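3. Objects and Work Surface

The study looks at one narrow part of desktop reuse: taking a hard drive out of a tower and putting it back, together with the other parts and cables that get in the way. The computers came from Drokia, a refurbisher that handles roughly 2000 office desktops in a year. We kept to one tower for all of the trials described here. It carries the intake number 1929 and is called unit 1929 in the rest of the paper.

Figure 3. Unit 1929 and its surroundings. (a) Hard drive in its blue caddy above the open case. (b) Gripper under the ceiling light, seen from close up. (c) Open case, with the drive standing in the fixture at its left. (d) Blue gripper finger and gray panel. 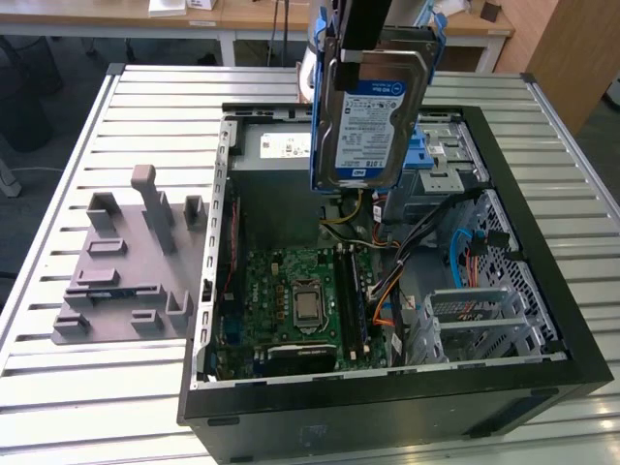
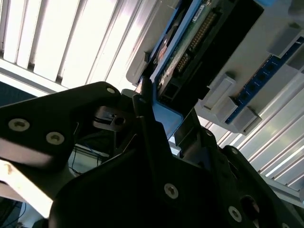
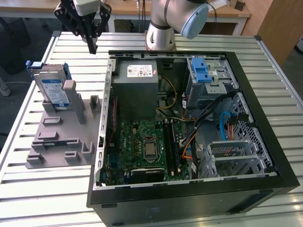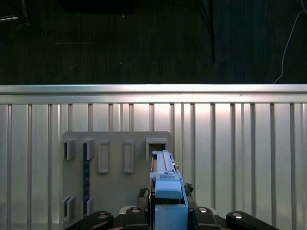
3.1 The tower

Unit 1929 is worked on lying on its side, with the side panel off and the interior facing up (Figure 3a and 3c). The power supply is at the top of the case as seen from the fixed camera, and the drive cage is to the right of it. The green motherboard takes up most of the rest of the floor of the case. It has the Dell logo printed on it, and the processor, the two memory modules and the expansion card were all left in place.

Leaving the parts in was a deliberate choice. Clusov used an emptied case with only the cage and one drive in it, and the times in that study are short. A case that comes in from an office is full. The worker has to reach past a power supply and a set of cables, and the amount of open space above the cage depends on how the last person routed the wires. We wanted the trials to include that.

The side panel was taken off before the first trial and stored under the table. Removing it is a separate task, and Romaniuk has covered it well. The front cover and the feet also stayed on.

3.2 The drive and caddy

The drive is a 3.5-inch unit with a silver metal body. Its label reads WD Blue and gives the capacity as 1 TB. It was wiped before it reached us and was never powered during the study, so we make no claim about the effect of handling on the data or the mechanism.

The drive sits in a blue plastic caddy with rails that wrap around its sides. For the purpose of handling, the drive and caddy are a single object. We did not separate them at any point. This matters for how the results in Section 5 are read, as a bare drive has a hard metal edge and a caddy has a softer one that gives a little when it is squeezed. Workers at Drokia told us they prefer to hold the caddy by the rails. They pick up a bare drive by its long sides and keep their fingers off the circuit board.

The cage has its own blue plastic latch. We treated the state of the latch as part of the starting condition and wrote it down before each trial. Marites Umali set the latch and checked the caddy for cracks or whitening at the rails. Two caddies were kept as spares. One of the spares was used in the pilot and then put aside when a rail began to bow outward.

3.3 The fixture

A part that has been taken out of a case needs somewhere to go. On a normal repair bench this is any clear spot, and drives end up flat, label down, or leaning on the case. We used a fixed resting place so that the end of a removal trial and the start of an insertion trial would be the same physical state.

The resting place is a gray 3D-printed plate, to the left of the case in Figure 3c. We refer to it as the Grorar plate, after the name on the drawing. It has raised blocks, slots and upright posts. The drive and caddy stand on end in a slot near the upper-left end of the plate, beside one of the taller posts.

Standing the drive up has two benefits. The rails can be reached from both sides, and the drive takes up little room on the plate. The cost is that an upright drive is easier to knock over than a flat one. In the pilot the slot was too wide and the drive leaned, sometimes far enough to change where it had to be grasped. The slot was reprinted narrower, and we rejected any trial in which the drive was visibly tilted at the start.

The table top is slatted aluminum in light gray. Small screws can roll into the grooves between slats, so all loose screws were kept in a lidded tray away from the work.

3.4 Cables

Cables were the least controlled part of the setup. The tower has a bundle with yellow wires coming from the power supply, blue SATA cables on the right side, an orange one, and a thin red one along the left edge of the interior. In Figure 3a the blue cables hang in a loop against the ventilation mesh.

We tried three ways of dealing with them. The first was to tie everything back with short plastic ties. This made the case unlike anything Drokia receives, and we dropped it. The second was to let the cables lie wherever they fell after the previous trial. That gave the widest range of starting states, but it also let small changes build up, and by the end of a session the power bundle had crept toward the cage. The third, which we kept, was to reset the cables by hand against a printed reference photo after each trial. The reset was not exact. A cable end could differ from the reference by up to the width of a connector before we moved it again.

The free ends of the data and power cables were not attached to the drive during the trials. Plugging and unplugging are planned for a later study.

3.5 Procedure for one trial

Each removal trial began with the caddy in the cage. The drive was drawn out, moved across the case and set in its slot on the plate. Each insertion trial ran the same path the other way. A trial ended when the caddy was fully in the slot or fully in the cage, or when the drive had been dropped or jammed.

We ran sessions of 20 trials, alternating removal and insertion, with a break after each session to inspect the cage. There were seven sessions in the main series. The first took place on Thu 6 August and was used only to settle the cable reset. Its trials are listed in the appendix but left out of the averages.

For every trial we noted the starting position of the drive, the state of the latch, which cables were touched, and whether the caddy met the edge of the cage before going in. Contact with the memory modules or the power supply was noted separately. Notes were written at the bench and compared with the camera record on the following day. Where the two disagreed, the camera record was used, except for latch state, which is hard to judge from overhead.

3.6 Limits of the setup

All of the results come from one model of tower and one type of caddy. Cases with a vertical cage, or with drives held by side screws, call for different movements and would need their own trials. The lighting was the ordinary louvered ceiling fixture in the room, and we did not vary it. The silver parts of the case reflected it strongly enough that the edge of the cage was sometimes difficult to pick out in the camera record, and trials where the moment of first contact could not be seen are marked as such in the appendix tables.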